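October is when I change the bedroom over, and I look forward to it far more than a grown woman should. Other people have the first mince pie or the first fire. I have the morning when the thin summer cover goes into the cupboard and the big quilted one comes out, and I get to spend half a day fussing about with it!

I started straight after breakfast this year. Windows open first, both of them, even though it was raw outside and I had to put a second pair of socks on. Then everything off the bed, right down to the mattress, and the mattress turned end to end. My friend Gintarė Kuusk maintains that modern mattresses don't need turning and I'm sure she's right about hers. Mine is not modern. It has a dip on the window side where I sit to do my shoes, and it gets turned every spring and autumn whether it likes it or not.

The summer cover is plain cotton and takes no looking after. It went through a warm wash and straight on the line the week before, so all I had to do was fold it and find room for it, which meant taking everything else out of the cupboard, and you know how that goes. I found two pillowcases I'd been blaming the launderette for. I also found a bag of lavender from Kadri Stankevičius's garden that has lost every bit of its smell, so that went on the compost.

Now, the florals. I have a weakness and I'm not going to be talked out of it. Cream background, roses, leaves, as many as will fit. I went through a few years of plain grey bedding when that was what you were supposed to have, and I slept perfectly well under it and never once felt pleased to walk into the room. Then I thought, hang on, who is this for? Out went the grey. I like pink, I like roses and I like them together with whatever else I happen to have on, which at this time of year is mostly knitwear in loud colours. 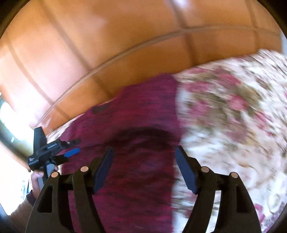
Sigita Zariņš taught me the shaking trick years ago and I've passed it on to everybody since. You don't flap a heavy quilt from one end like a tablecloth, you'll only hurt your shoulders and knock the lamp over. You hold it by the middle of the long side, give it three or four short sharp shakes, then go round and do the other side. The filling evens itself out between the seams. After that it wants a couple of hours over the banister with air moving round it, and then it's ready. If you have a dry day and a strong line, outside is even better, but mine is heavy enough that I don't trust the line post. (Heino Kivi put that post in for me and I won't hear a word against it, but it does lean.)

Washing is the question I get asked most. My advice is to do it rarely, and do it properly when you do. Once a year is plenty for a quilt that has a sheet underneath it. I take mine to the launderette, to the biggest drum they've got, on a cool gentle wash with half the soap you think you need, and an extra rinse. Then low heat, a long time, stopping every so often to pull it out and turn it round. Take a book. I did try it in the machine at home once. It went in, just, and came out as a sort of wet boulder, with a dry patch in the middle of it. Never again.

While the quilt was having its airing I did the headboard. I adore this headboard. It's wood, a lovely warm honey colour, with a good shine on it, and I bought it from Gediminas Navickas when he was clearing his aunt's flat. It took two of us and a lot of language to get it up my stairs. People have told me I should paint it. I have been told to paint it white, sage, and once, by someone who ought to be ashamed, charcoal. It's staying as it is!

All it needs is a dry duster along the grooves, then a barely damp cloth, then a dry one straight after. An old soft toothbrush is good along the moulded rail, where the fluff collects. I used to use a spray polish called Isto on it and stopped, as it left a bloom on the varnish that showed every fingerprint. A cloth and five minutes of elbow grease gives a far better shine – you can see the daylight in it when the curtains are back.

Then the nice bit. Bottom sheet, tight. Pillows plumped and put to one side. Quilt on, and this is where I slow right down. I pull it up from the foot a bit at a time, alternating sides, and I leave it slightly puffed at the top where it meets the headboard. I don't tuck it in. Tucked-in quilts look like a hospital and I can't get my feet comfortable. Then I walk round the whole bed and find that one side is hanging lower than the other, and I pull it across, and then it's the other side. I have never got it right first go. 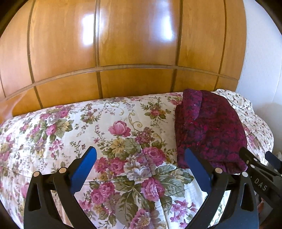
*The winter quilt and the headboard. Roses for months to come.*

I do love the way the pinks sit with the wood. The pattern has mauves and lilacs in it too, and little curly golden bits of vine, and those are what make it work for me. They pick up the colour of the headboard and the whole lot seems to settle down together. With a white wall beside it I don't feel the need for pictures or cushions or any of that, though Kadri has offered me cushions.

Still on my list: the rug needs beating, the curtains are due a wash, and I want a heavier blanket for the foot of the bed before it gets properly cold. I've been looking at wool ones from Blöndal and dithering between moss green and a dark plum. Plum would go with more of my jumpers. If anybody has washed one of theirs and it survived, do leave me a comment, I'd love to know what setting you used.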